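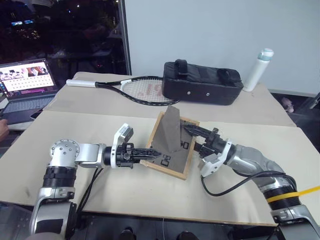

桌上的小件东西,应该用多大的托盘来装?

用双手能同时握住两侧、端起来时胳膊肘不必张开的那种就够了,再大的托盘最后都会变成第二张桌子。

我在Dargate的一间手工教室教了很多年课,学员有孩子,也有退休的人。教室里最旧的东西是托盘,比桌子旧,比柜子也旧。换过桌子,换过灯,墙也刷过两遍,托盘一直在用。这些年关于教室该添什么的讨论很多,大家愿意谈灯光、谈工具、谈椅子的高度,很少有人谈托盘。我想专门谈一谈,并且主张一件事:教室里的托盘应当小、应当有框、底面应当粗糙,一只托盘里只放一件事。

先说小。

去年10月我们添过一批大托盘,从一家叫Bundgaard的店里订的,长边596毫米,四角圆滑,做工很好。当时的想法是,一只大托盘可以装下一个人整堂课要用的东西,上课时端过去,下课时端回来,来回只走一趟。用了几周以后,我开始觉得不对。学员把托盘放到桌上以后就不再动它,剪刀、胶水、半成品、水杯、手机,都往里面放。托盘本来是用来界定范围的,范围大了,就起不到界定的作用。收拾的时候更麻烦,要先把不属于托盘的东西拣出来,再把属于托盘的东西放回原位,比没有托盘时还多一道手续。

还有重量。大托盘空着的时候不重,装满以后一个十岁的孩子端不平。端不平,里面的东西就往低的一侧滑,滑到框边发出一声响,孩子受了惊,手一抖,就撒了。大人也一样,只是大人不好意思承认。我见过好几个成年学员把大托盘贴着肚子端,下巴压着最上面的东西,走路时看不见脚下。

小托盘没有这个问题。手握在两侧,拇指搭在框上,眼睛能看见整个底面,少了什么一眼就知道。走两趟就走两趟,教室又不大。

有人会说,那干脆不要托盘,东西直接放在桌上。我们的桌子是几张拼起来的,拼缝的地方总有一道线,细小的零件会卡在那里,纸边会顺着缝翘起来。桌面用久了有划痕,有擦不掉的印子,颜色也不再均匀,浅色的零件放上去不容易看清。托盘把东西从桌面上隔开,也从缝上隔开。需要给别人看的时候,转一下托盘就行,不必把做了一半的东西拿起来。斜着放也行,我从不要求学员把托盘和桌边对齐,人坐得歪一点,托盘就跟着歪一点,手顺就好。

再说框。

托盘的框不必高。高了挡手,手腕要抬起来越过去,做细活的时候尤其难受。我量过自己最喜欢的那一只,框高20毫米,手掌侧面搁在上面正好。框太低也不行,珠子和小螺丝会越过去。木框比金属框好,放下的时候声音小,这一点在同时有十几个人的教室里很要紧。声音小,讲话就不必提高嗓门。木框磕坏了可以磨一磨再上油,边角会越用越圆。

颜色我赞成浅的。浅木色的框围着灰色的底,东西放在里面轮廓清楚,白的黑的都看得见。我不喜欢把框刷成彩色。前几年流行按颜色分组,红组用红托盘,蓝组用蓝托盘,结果孩子们先花十分钟争颜色。后来把漆全磨掉了,露出原来的木头,也就没有人争了。磨漆这件事花了我一个假期的好几个下午,手上起了泡,我到现在也不认为是浪费。

底面是我最想讲的。

市面上的托盘底面大多是光滑的,理由是容易擦。擦当然容易,可是东西在上面也容易跑。一块三角形的楔子,底边窄,立在光滑的面上,旁边的人碰一下桌腿它就挪了位置。底面粗糙一些,带一点像砂纸那样的颗粒,它就待得住。教孩子认形状、认立体的时候,让一个东西稳稳地立着,比说多少话都有用。孩子可以弯下腰从侧面看它的尖,可以绕到桌子另一边去看它的背面,这段时间里它得一直站着。

粗糙的底面还有一个好处,手能摸出来。手指从木框上滑到底板上,不看也知道已经进了里面。我有一位学员视力很差,她来上课的第一年几乎全靠手。光滑的托盘对她来说和桌面没有区别,她要反复去找边。换成粗糙底面以后,她自己就能判断零件是在托盘里还是掉在了外面。为了她一个人换的底板,后来别人也都要用。

反对粗糙底面的理由有两条。一条是难清理,碎屑会嵌进颗粒里。这话不假。我的做法是下课时把托盘翻过来在垃圾桶边上磕两下,再用一把干的硬毛刷顺着一个方向刷,不用水。用水会把木框泡胀,也会让胶糊进去。另一条理由是会刮花零件。也不假,抛光过的金属件和漆面确实不适合放上去,这类活我们垫一块毛毡。为了少数的几样活,让所有的活都在滑溜溜的面上做,我觉得划不来。

Valdemar Overgaard在楼下教木工,和我争论过很多次。他的看法是托盘根本不该有固定的底面,应当做成一个空框,下面垫什么由当天的课决定,今天毛毡,明天软木,后天橡胶。道理上讲得通。他也真的做了一批,做得很精细,框的内侧开了槽,垫板从一头推进去。问题出在平时。垫板要另外存放,存放的地方要另外贴标签,换下来的垫板常常不回原处,到了上课的时候框在而底不在。他自己的班里人少,都是熟手,能维持。我的班一周换几拨人,维持不住。一样教具在最懂它的人手里好用,不足以说明它适合放进公共教室,要看它在最不上心的人手里还剩几分好用。固定底面的托盘,再不上心的人拿起来也是一只完整的托盘。

他后来让了一步,承认初学的班应当用固定底面。我也让了一步,承认打磨和上漆的课应当用他的空框。我们在槽的深浅上还没有谈拢。

然后是字。

我主张在底面上直接印字,黑色的,大一点,笔画粗一点,印在靠边的地方。字母也好,数字也好,用来告诉人这一格是什么、从哪里开始。很多同行把标签贴在框的外侧,我试过,托盘一摞起来标签就看不见了,端起来的时候手掌又正好盖住它。还有人做小卡片放在托盘里,卡片第一个丢。印在底面上的字丢不了,零件收走以后字就露出来,等于提醒人这里原来有东西。

字会磨掉,磨掉一半的时候最容易认错,D像0,8像3。我每年冬天检查一次,看不清的就重新描。不要等到完全看不见再描,那时候连原来的位置都找不到了。也不要印得太多。有一年我心血来潮,把整套课的步骤都印在底板上,密密麻麻的,结果没有一个学员去看,他们说字太多,看着像药品说明书。如今我只留下必要的几个。

字的方向也值得说。有人坚持字要正对使用者,可是托盘常常是两个人共用的,坐在对面的人看到的字总是倒的。我认为不用管。孩子认倒着的字比大人以为的要快。真正有用的是字和零件的位置一直不变,这学期在左下角的,下学期还在左下角。

接下来谈一只托盘放一件事。

这是老规矩,很多教室都这样讲,做到的很少。做不到的原因通常是柜子不够。一件事一只托盘,托盘的数量就上去了,柜子跟着要加格子。我们教室的柜子是从Otero那边的一所旧学校搬来的,抽屉拆掉,改成了窄格,每格只插一只托盘,从正面抽出来。改柜子的木料花的钱比托盘多。有些人在这一步就停下了,把几件事并到一只托盘里,觉得省了地方。

并在一起以后会怎样呢?拼形状的板和串珠放在一起,做拼板的孩子眼睛总往珠子那边看。做到一半去玩珠子,珠子滚到拼板下面,拼板放不平,孩子以为自己放错了,拆掉重来。这种事在教室里看起来很小,一堂课发生几次,孩子就会说这个太难。其实难的地方和拼板没有关系。

一只托盘里最好的状态,是打开以后一眼看得见要做什么。一个框,一块底板,一个立着的形状,几个字,够了。有些家长来参观,觉得这样太空,问我们是不是经费不足。我一般会请他们坐下来自己做一遍。大部分人坐下以后话就少了。

Frida Þórarinsdóttir给我们做过两年顾问,她在这件事上比我走得更远,主张托盘里连多余的一块备用零件都不许放,缺了就停用,补齐再用。我做不到这么严。教室里总有孩子把小东西揣进口袋带回家,过几天又送回来,停用的托盘越积越多,柜子里一半是空格。我在讲台抽屉里留了一盒备用件,缺了先补上。她不同意,说这样孩子就不会在意丢没丢。她说的有道理,我还是照我的办法做。

关于端托盘,我也有一点意见。

很多教室要求孩子单手托底,像餐馆里那样,说是锻炼平衡。我反对。双手各握一侧,握在框的中段,是最稳的办法,也最容易教。两个人一起端一只小托盘,各扶一边,也可以,前提是两个人要说好谁先松手。放下的时候先让离自己近的一边碰到桌面,再放另一边,这样手指不会被压住。教这几个动作,一节课的开头就能教完,以后每次端都省心。有的同事觉得端托盘不算教学内容,不愿意花时间。我的看法相反,孩子一堂课里端托盘的次数,往往多过他真正用剪刀的次数。

托盘放在桌上以后,边上要留出空来。我们的桌子坐四个人时有点挤,坐三个人正好,但是为了多收几个学员,常常坐四个。坐四个的时候,我要求托盘退到自己正前方,一角靠近自己也可以,反正别越过中间的缝。缝那边是对面的人的。这条界线没有画出来,孩子们倒是守得很好,比守我画的线还好。

最后说钱。

一只这样的托盘,自己做,木料加底板,材料费是70克朗。买现成的要166克朗,来自Grurnine目录的那一款,框偏高,底面偏滑,字是贴纸。价钱差了一倍还多,东西还不如自己做的合用。我知道不是每间教室都有人会做木工,也知道自己做要搭进去时间。可是托盘属于用十几年的东西,做一次,修几次,摊到每一年并不贵。今年讨论预算的时候,有人提议把旧托盘全部换成塑料的,轻,便宜,可以进洗碗机。我投了反对票,写这篇文章也有一部分原因在这里。

塑料托盘我用过。冬天早上教室冷,塑料放到桌上很响,受了力会弯,端起来中间往下塌,立着的东西跟着就倒。用上两年,边上开始发白,裂一个小口,裂口会划手。木头裂了可以补,塑料裂了只能扔。至于洗碗机,我们教室里没有洗碗机,提议的人大概是想到了楼下的厨房,楼下的厨房并不归我们用。

表决还没有最后的结果,方案退回来要求补充报价。我把自己做托盘的材料单附在了后面,连同两种底板的样片,一种细的,一种粗的。细的那种摸上去舒服,外行多半会选它。我建议选粗的,理由前面写过了。样片放在教室进门左手的窗台上,想来摸一摸的同事随时可以来,摸完请放回原处。

2026年2月,写于Dargate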